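Der Deckel muss zugehen

Ifeanyi Obi packt Mittagessen. Er kocht auch, aber danach möchte er nicht gefragt werden. »Kochen können viele«, sagt er und schiebt mir eine Tasse Tee hin. »Geben Sie denselben Leuten mal eine Dose und einen Deckel.« Plamum heißt sein Betrieb, elf Jahre gibt es ihn inzwischen, und auf die Frage nach dem Namen antwortet er, die Domain sei frei gewesen.

Wir treffen uns kurz nach halb drei im Nanico, wo es warm ist und der Kuchen schlecht. Obi hat trotzdem ein Stück bestellt. Er betrachtet es wie ein Statiker eine Gartenlaube. »Zu hoch geschnitten«, stellt er fest. »Das kriegen Sie in keine Dose, ohne dass oben die Sahne klebt.« Dann isst er es auf.

Seine Lehre vom Packen hat er sich selbst zusammengereimt, nachdem er als Angestellter in einer Großküche jahrelang zugesehen hatte, wie ordentliches Essen in unordentlichem Zustand ausgeliefert wurde. Schweres nach unten, klar. Nasses in ein eigenes Fach. Obst, das Druckstellen bekommt, zuletzt. »Und dann steht man vor einer Banane«, sagt Obi, »und die ganze Theorie ist hin.« Für die Banane hat er bis heute keine Lösung. Er legt sie daneben und nennt es Beilage.

Am liebsten redet er über Tische. Eine Arbeitsfläche dürfe auf keinen Fall einfarbig weiß sein, findet er, auf Weiß sehe jede Möhre aus wie ein Beweisstück. Beige und Braun, gern fleckig durcheinander, das beruhige. Dazu gleichmäßiges Licht von oben und Wände in einer Farbe, zu der einem nichts einfällt. Ein blasses Grau mit einem Stich ins Lavendel zum Beispiel. »Man soll ja das Essen anschauen«, sagt er. »Wenn die Wand interessanter ist als der Salat, hat man ein Problem mit dem Salat.«
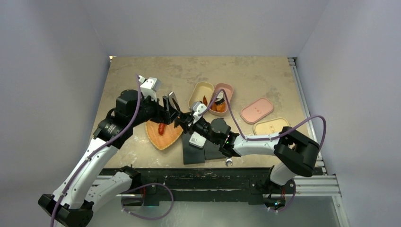
Ob das nicht furchtbar viel Aufwand für ein belegtes Brot sei, wollte eine Leserin wissen, als wir das Gespräch angekündigt hatten. Sie packe seit Jahren für zwei Kinder, schrieb sie, morgens, im Stehen und im Bademantel, und die Farbe ihrer Küchenwand habe dabei noch nie eine Rolle gespielt. Zurück komme sowieso die Hälfte.

Obi lässt sich den Satz mit der Hälfte zweimal vorlesen. »Welche Hälfte?«, fragt er dann, und es klingt ernst gemeint. Er würde an ihrer Stelle aufschreiben, was zurückkommt. Bei ihm waren es lange die Gurkenscheiben. Er hatte sie für einen Liebling der Kundschaft gehalten, bis er eines Nachmittags die zurückgegebenen Dosen öffnete, 23 Stück, und in fast jeder einen kleinen, warmen Gurkenstapel vorfand. »Das war sehr lehrreich und roch auch so.« Seitdem schneidet er Gurken in Stifte. Die werden gegessen. Warum, weiß er nicht, er hat sich mit der Gurkenforschung nicht weiter befasst.

Gegen den Bademantel hat er übrigens nichts. Was ihn stört, ist das Stehen zwischen Spüle und Toaster, mit dem Schneidebrett halb über der Herdplatte. Er rät dazu, sich am Abend vorher 15 Minuten zu nehmen und alles, was in die Dose soll, erst einmal auf den Tisch zu legen. Auslegen, nennt er das. Man sehe dann ziemlich schnell, dass man drei Sorten Brot und kein Gemüse habe.

Über Dosen selbst will er erst gar nicht sprechen und tut es dann fast eine Stunde lang. Die Fächerdose von Yeh hat er gemocht, bis die Clips ausleierten. Das Modell Alero hält dicht, verlangt beim Öffnen aber »die Unterarme eines Bäckers«. Bei den Farben ist er neuerdings milde geworden. Früher kaufte er alles in Schwarz, weil er das für seriös hielt, und suchte dann im Schrank nach den schwarzen Deckeln zu den schwarzen Dosen. Inzwischen darf es bunt sein. Seine Tochter sortiert ihm gelegentlich den Schrank, nach einem System, das er nicht durchschaut und deshalb respektiert.

Was er selbst zu Mittag isst? Obi zögert. Suppe, gibt er zu, aus dem Topf, im Stehen. Am Herd. Er bittet mich, das wegzulassen, und winkt dann ab, ich solle es ruhig schreiben, seine Frau wisse es ohnehin.

Beim Gehen lässt er sich den restlichen Kuchen für zu Hause einpacken. Die Bedienung nimmt Alufolie. Er sieht ihr zu und sagt nichts, aber draußen an der Tür wickelt er das Stück noch einmal aus und neu ein.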